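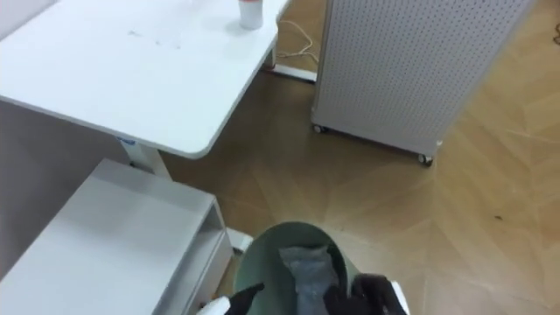
Moving a perforated cabinet next to a desk without wrecking the cables

I am rearranging a home office and want the storage within reach of the chair. The cabinet weighs 45 kg loaded and I have to roll it out to get at the wall outlets, which happens more often than I would like. It is a white perforated one on small casters, standing beside a white desk, and a loose white cable lies in loops on the floor behind the desk, near the foot bar. The floor is wood-look planks in a herringbone or chevron pattern, and I would like to keep it free of marks. Three things I need to settle:

The first is how to get the cable off the floor without drilling into the desktop. The second is whether small casters will dent or scratch this type of floor when the cabinet stays in one spot for months. The third is whether the holes in the side panels can carry a cable hook or a power strip, or if they are only there for looks.

The desk is an Altton, bought in February, and the cabinet is a Starkow. Neither manual says anything on cables. The room is rented, so no screws in walls or floor. I also have gray smudges on the desktop that ordinary dish soap did not shift, if anyone has a suggestion for that.

Posted by herringbone_office, 2018-11-22
Viewed 2697 times

gridwork

Cable first. If the desk frame is steel, a magnet will stick to the leg and you can use magnetic cable clips. Test with a fridge magnet before you buy any. If it is aluminum, use hook-and-loop straps around the leg and the foot bar. Do not use plastic zip ties for this, as you will want to undo them later.

Run the cable along the underside of the desktop to the rear, down the inside of the leg, then along the foot bar to whichever end is closer to the outlet. Coil the excess and strap the coil under the desktop. Keep the coil loose. A tight bend near a plug is where cables fail. If the desk is height adjustable, raise it to the top of its travel before you fasten the last strap, and leave enough slack for that position.

Casters: look at the tread. Hard nylon wheels concentrate the load on a very small contact patch. Your 45 kg over four casters is a little over 11 kg each if the load is even, and it never is. Laminate will usually take that. Vinyl planks can dent under a static load, and softer ones will show it within weeks. Find out which you have before doing anything else. A leftover plank or the landlord's invoice will tell you.

Polyurethane or rubber-tread casters are the usual replacement. Check the mounting first - threaded stem and top plate are not interchangeable. One caution is that some rubber compounds stain vinyl permanently. Look for wheels sold as non-marking and still put something under them if the cabinet is going to stand for months. Sweep before you roll it. A single piece of grit caught under a wheel does more damage than the wheel itself.

Panels: measure the hole diameter and the center-to-center spacing. Standard pegboard hooks are made for 1/4 inch holes on 1 inch centers. Many metal cabinets are perforated at a finer pitch and the hooks will not go in. In that case use small machine screws with a washer and nut on the inside, or pass a strap through two neighboring holes. A power strip can be hung this way if it has keyhole slots. Mount it high enough that the plugs clear the wheels, and remember that the cabinet moves, so the cord needs slack for the full distance you roll it.

Gesside

Just put a rug under it. I had the same problem, bought a low-pile rug and never thought about it again.

Reply from gridwork: A rug protects against scratches. It does not help much with point loads on vinyl, and small casters roll badly on it. Also check the backing, since rubber backing can discolor vinyl in the same way as rubber wheels.

flatpack2044

On the smudges, as this was skipped. Gray marks on a white desktop are often transfer from aluminum, for example the base of a laptop or monitor stand. Dish soap does nothing for that. Try isopropyl alcohol on a cloth first, on a spot nobody sees. If that fails, use a damp melamine sponge with very light pressure. It is an abrasive and will leave a dull or shiny patch if you lean on it.

For the cabinet, load the heavy things on the bottom shelf. Tall cabinets on small wheels tip when one wheel catches on a plank edge or a cable. Push from low down. If there are locks on the casters, use them whenever a door or drawer is open.

I have a Zürcher cabinet of similar type and put 8 mm felt-backed caster cups under it. They hold well enough, but you have to lift each corner to get the cups out before rolling, so with yours I would change the wheels instead.

Related threads
Cable tray for a desk with no screw holes
Caster stem sizes: how to measure
Laminate or vinyl? Telling them apart without lifting a plank
Hooks for fine-pitch perforated steel
Removing metal marks from a white desktop

Contact | Terms of use | Copyright 2018 | Back to top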